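Open house at Yaman: robots, cookies and a lot of bottles

June 10, 2018
By Romana Havlíček

I almost skipped the open house at Yaman this week, and I'm so glad I didn't! If you live in Staltov you've probably driven past the place a hundred times (it's the low building behind the bus depot, with the terrible parking). They let the neighbors in once a year, and I finally made it over with my sister and her two boys.

The lobby was packed. Over 40 people had squeezed in by the time the first demo started, and the cookies were already gone, so take that as a warning for next year.

Most of the evening was about a project called Stidach, where a robot with two arms learns to put everyday things away on a shelf. What I didn't expect is how much of that work happens on a computer first. Mostafa Helmy, who runs the project, had the simulation up on the big screen and let us watch it for a good long while. Everything in it is drawn by the computer, shadows and all, and the room got pretty quiet once we worked out what we were looking at.

He told us the shelf is the hard part. Out on the open table a bottle has space on every side, but with the dividers there's a lot less room to turn a gripper, and a small mistake ends with something knocked over. "My mother thinks I stack groceries for a living," he said, "and I've stopped arguing with her."
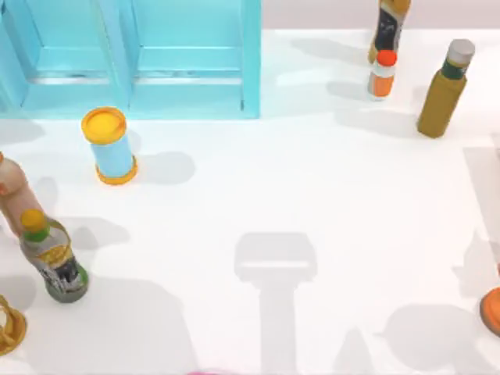
The simulated table, with the blue shelf at the back and the arms showing up only as shadows. 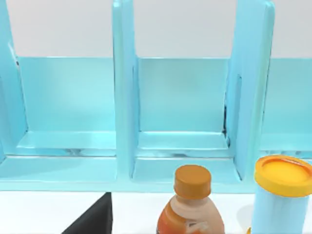 My older nephew wanted to know if it could do his room. Mostafa said to ask him again in November, when the team plans to try the same job on real arms over at the Hidari building across the lot. There may be a second evening for visitors then, though he wouldn't promise anything and I couldn't get a date out of anyone at the front desk either.

After the talk they split us into three groups for the tour. Ours went to the machine shop first, then up a long flight of stairs to the offices, where we mostly looked at people's desk plants. I'd have traded that stop for ten more minutes with the simulator, but the boys liked the freight elevator on the way down.

Admission was free, and you can sign up for news about the next one at the front desk or by calling the main office. Park on the street if you can.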